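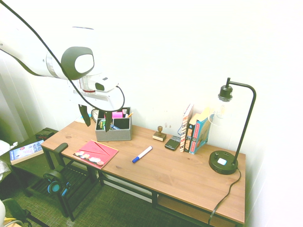

The spring grant period covered the part of the Pultholm Robotics Club's plan that we called the desk project. Students program a robot arm to tidy a study desk: find the loose things, decide where each one goes, and put it there. The work is done at a real desk with ordinary belongings on it, and the students set the rules for what goes where. Pens, pencils and markers go in the gray fabric organizer. Books stand upright against the wall. A phone is left alone, and so is the lamp. The white marker with the blue cap is the standard test object, and a run starts with it lying on the open desktop in front of the organizer. Larger flat items, such as the pink notebook, are outside this year's scope and are treated as things to steer around.

This report is for the Costgate Fund and covers work through the end of April. It follows the headings in the grant letter.

Enrollment and attendance

The club has 14 students from grades nine through twelve. Two left during the winter because of sports schedules and three joined, all of them ninth graders. Meetings are held twice a week after school for two hours. Attendance has been steady, with a dip during exam week when we met only once.

Students work in four teams: grasping, vision, motion and records. We had planned to rotate everyone through all four. In practice the vision team asked to stay together until their labeling was finished, and I agreed. The other three teams rotated in March. The vision students will move in the fall.

Work completed

The motion team wrote the approach path for the organizer. The arm comes in from the left side of the desk, high, and then angles down over the compartments. An earlier version came in low across the desktop and clipped the lamp twice in one afternoon. The path is slower now, and the students have left it that way.

The grasping team logged 359 attempts to pick up the marker and place it in the organizer. Each attempt is recorded with the starting position, the angle of the marker, the result and the initials of the student running it. A success means the marker ends up inside a compartment and nothing else has been moved off the desk. By that rule, 118 attempts succeeded. Most of the failures came at the drop. The fingers get hold of the marker reliably when it lies at a diagonal to them, but it tends to catch on the rim of the organizer when the compartment is already full. The felt sides give a little and the marker rolls off to the front.

The team has tried two fixes. One was to tilt the marker before letting go. The other was to take several pens out of the front compartment, which worked better, but the team voted against counting those runs because a real organizer is usually full. I thought that was the right decision. It does make our figures look worse than they would otherwise.

The vision team labeled 1,298 pictures of the desk using Clokik, the labeling program named in our original budget. The labels cover nine kinds of object. Pencils standing in the organizer are still confused with pens, and clear or shiny things give trouble. The glass lampshade was missed in so many of the early test pictures that the team added a fixed keep-out zone around the lamp and moved on. They plan to come back to it.

The records team keeps the logbook and the shared spreadsheet. They also wrote the one-page start-up checklist, which replaced my four-page version.

Equipment

The arm has been dependable. One cable clip on the wrist broke in February and was replaced from the spare kit. The cable loop needs to stay generous so it does not pull when the wrist turns, and checking it is now the third line on the checklist. The gripper fingers show wear at the tips but still close evenly.

The simulation software, Paju, runs on only 2 of our computers. The rest do not have enough memory. Students share, and this has slowed the motion team more than anything else this spring. I asked the district about replacing the older machines and was told that no change is planned before the next school year.

Spending

All equipment purchases in the approved budget have been made. The line for student travel has not been touched, since the regional showcase we intended to enter was moved online. I would like permission to use that money for memory upgrades to the computers, so that more students can run Paju at the same time. A revised budget sheet is attached to the mailed copy of this report.

Problems and changes

The biggest change to the plan is the number of objects. We proposed that the arm would sort ten kinds of item by the end of the school year. It will sort three: markers, pens and pencils. The rubber stamp was on the list and the students spent several meetings on it. The round knob looks like an easy thing to grab, but the fingers slide off unless they come down very straight — and our wrist angle near the wall does not allow that. The stamp now stays at the back of the desk as an obstacle.

Reading levels in the software manual were also a problem for the younger students. Two seniors rewrote the parts on joint limits and homing in plainer language, and the ninth graders now use that version.

Remaining work this school year

The grasping team will run a final set of attempts with the tilted drop and a full organizer. The vision team will finish checking each other's labels. On the last meeting day, families are invited to watch the desk routine run from start to finish, with students explaining their own parts. Funder representatives are welcome as well, and I will send the time and room once the building schedule is settled.

Over the summer the arm will be locked in the equipment room. The logbook and code will be copied to the school drive so that returning students can start from the same point in the fall.

Please send questions about the budget request to me at the school office.

Amado Cabrera
Club Advisor, Pultholm Robotics Club
May 14, 2022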